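Open afternoon at the Tanby soft furnishings showroom, Jernville

Went in May, got there just after 10, train was late.
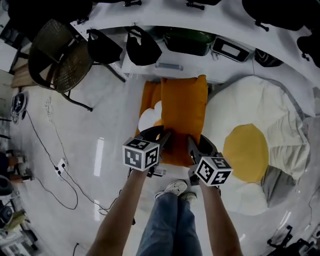

Orange cushions and the fried egg bean bag, showroom floor.

Quick write up before I forget it all. Tanby make cushions, floor seats, bean bags, that sort of thing, and once a year they open the Jernville place to anyone who signs up. Free, tea included. Showroom at the front, cutting and sewing behind, fillings store at the very back. You start in the showroom and they let you handle everything, sit on it, drag it about.

The bean bag first. Huge. White with a big mustardy yellow patch so it looks just like a fried egg, and a bit of grey fabric and a grey border as well. Spreads right out over the floor. I sat down and needed a hand getting up again. Comfy though. It's filled through an inner bag so the outer can come off for washing, which was my main question. Price on the day 400, more if you want it delivered. Gulped a bit at that.

Then the orange cushions. Burnt orange, rectangular, soft enough to crease when you lean on them. One of them has a white patch on it, sort of a cloud or maybe petals, couldn't decide. Liked that one best. Next to the egg they look very breakfasty, beans on the side or something. Would go on our sofa, which is brown and needs help.

Floor in there is pale and very shiny, shows every crumb. Shoes on was fine. Long white table too, I put my bag down by it and nearly went home without it.

Cutting room next. Warm, loud. Fabric rolls up to the ceiling, mostly from McKinnon, who supply the heavier cottons. They cut 6 layers at a time, chalk marks on the top one. Offcuts go in sacks and you can buy a sack at the end - I did, no idea what for yet. Patchwork probaly.

Sewing room was half empty as it was lunch. Still saw a zip go in, took less time than it takes me to find a zip. The appliqué patches go on before the cover is made up, when it's all still flat. Makes sense, never thought about it.

Fillings store - dusty, sneezed the whole way round. They got through 989 sacks of beads last year, number is chalked up on the door. They do top up bags for old bean bags as well, any make. Useful to know, ours has gone like a pancake.

Practical bits. Parking is round the side, small, full by the time I left. Bus from Sitby stops opposite but only once an hour. Loos clean. Tea good, biscuits gone early. Cards only at the till. Seconds shelf is by the way out, go there first not last, all the good ones had gone when I got to it.

Bought: sack of offcuts, one plain cushion pad. Did not buy the egg. Still thinking about teh egg.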